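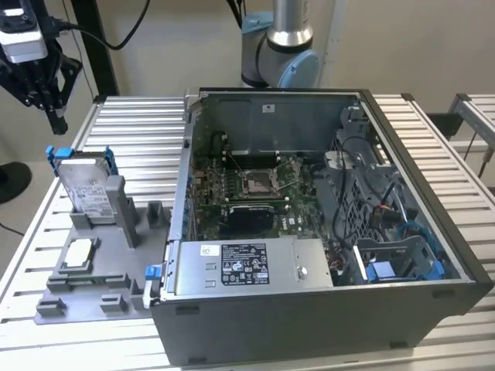 Our bench at the start of a run: tower on its side, CPU and hard disk in the printed fixture.

Robot arm fitting a CPU: how do you get it to seat properly?

Posted by starnari, October 2019

Hi all! I'm in a student team of 4 and we're building a cell that puts parts back into an old Dell desktop. We've called the project Wundano and I'm having the best time with it. The hard disk goes in nicely now, blue rails and all, and I did a little dance when it clicked home.

The CPU is where we're stuck. We pick it out of its pocket in the fixture, carry it over the open socket (lever already up, we do that by hand) and lower it straight down. Sometimes it drops in flat. Other times one corner sits proud and we have to stop. We've logged 136 tries so far and I can't see a pattern. The camera on the gripper finds the socket fine as far as I can tell. Is this a vision problem or a gripping problem? Our demo is in May so there's time to change things, even the fixture.

Elif Naz Kaplan
Ooh, lovely project! I'd look at the pick before the place. If the pocket has any slop in it, the chip will be at a slightly different angle each time you close the fingers, and you carry that error all the way to the socket. Two things worth trying:

Print the pocket again with a tighter fit and a small chamfer round the top, so the chip slides down to the same spot every time.

After the pick, hold the chip over a second camera or a plain backlight and measure how far it has turned. Then correct the wrist before you go down.

Also, stop just above the socket, let go gently and give it a tiny wiggle in x and y. Ours (we did RAM and CPUs at the Canpolat club) went from maddening to pretty dependable with that wiggle alone. Please do not press on it! If it needs force it's in the wrong place. And check which way round the notches or corner mark are, we lost a whole evening to that.

hudia_bench
had the same thing, was the table moving. bolt the case down

starnari
Thank you both!! The case does shift a bit if you lean on it, so I'm adding stops tonight. New pocket is on the printer as well. Elif, how big was your wiggle, and did you do a spiral or just side to side?

Elif Naz Kaplan
Spiral, very small, well under a millimetre. Start slow and watch the corners.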